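Fined for sitting in Marinho Reserve after closing. Do I have to pay?
Matilde Macedo, August

Ranger handed me a $117 notice for being in the reserve after 9 pm. The only sign is behind a bottlebrush. Worth disputing?

Wilent

Ask council for an internal review before the due date on the notice. Include a photo of the sign, bottlebrush and all.
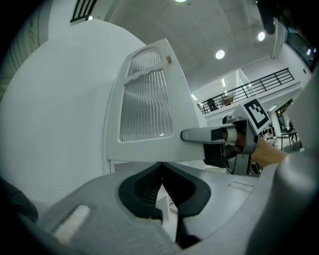
Keep a copy of whatever you send. Mine took 30 days and came back as a caution.

Flirum

Just pay it. Parks close, mate.

Comments

Zellomance: Flirum has clearly never met a bottlebrush.

Matilde Macedo: Review lodged. Shrub photographed from both sides.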